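Planine Community Help
Home and Premises > Floors

Residue left on hard floor after cleaning

Posted by Lightfoot_Premises
Friday, April 3, 2026

Our organisation occupies a ground-floor activity room of 270 square feet with a hard floor. The floor is swept daily and mopped once a week. Since November a dull film has been noticeable in the evening, when the lights are on. The product in use is Uvgate floor cleaner, diluted in a bucket of 8 litres. We should be grateful for advice on removing the film without damage to the surface. The manufacturer of the floor is not known to us.

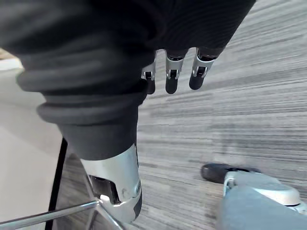 We would also wish to know whether the weekly mopping should be suspended until the matter is resolved. The room is in regular use and can be closed for one morning only.

2 replies

Brorer Facilities Desk
A dull film of this kind is most often dried cleaning product. The following procedure is suggested.
Sweep or vacuum the whole floor. Mop a small area near a wall with plain warm water, using a clean mop head, and allow it to dry. If the film is reduced, treat the remainder in the same manner and change the water as soon as it becomes cloudy - in a room of your size this may be several times.
The quantity of cleaner should then be checked against the label. It is common for staff to pour by eye. Weekly mopping may continue, with plain water for the first month. Please do not apply polish until the type of floor has been established.

planine_member_900
We had the same and it was the mop. Replaced the head and had no more trouble. Vinegar is sometimes recommended but I would not use it if you do not know what the floor is.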